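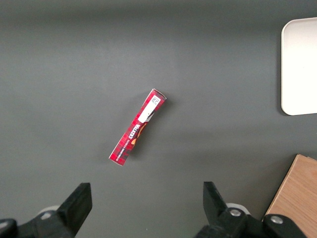
Tea after 6 pm – how late is too late?

Started by curngate_22

curngate_22
I drink black tea all day and my wife says that's why I'm up at 3. I have my last cup after dinner, usually 7 or so. I've done this for 22 years and only started sleeping badly in June. Is anyone else a late drinker?

mszabo
Same hours here, no trouble. If the tea hasn't changed and the sleep has, I'd look at the sleep. New mattress? New pills?

Lennox
Disagree. You get more sensitive as you get older. I was fine until my fifties, then I had to stop at noon. Try two weeks without the evening cup and see.

curngate_22
No new pills. The mattress is old. Two weeks sounds like a long time.

Colia
It depends how you brew it. Are you leaving the bag in? My husband leaves his in until the mug is empty and it comes out like creosote. Three minutes and out is a different drink.

Lennox
Brewing time changes the taste more than the caffeine. Most of it comes out early.

Colia
Not what I've read. I switched to three minutes and I sleep.

Lennox
You said in the other thread you also quit wine that month.

Colia
I cut down. I didn't quit.

bomell_road
Decaf has gotten better, for what it's worth. The loose kind, not the bags. Warm the pot first and use a bit more than you would of regular. I get a 200 gram bag and it lasts me six weeks.

mszabo
Decaf tastes like the box it came in. I'd go with rooibos before that.

bomell_road
Rooibos isn't tea.

curngate_22
Please don't start that again. I'll try bomell's decaf after dinner and keep the rest of the day as it is.

Lennox
Then write down when you wake up. Otherwise you'll just go by how you feel.

curngate_22
Update, nine days in. Woke up at 3 on four nights, slept through on five. My wife says that's an improvement. I miss the real one, though – might try having it at 4 instead.

Colia
Three minutes!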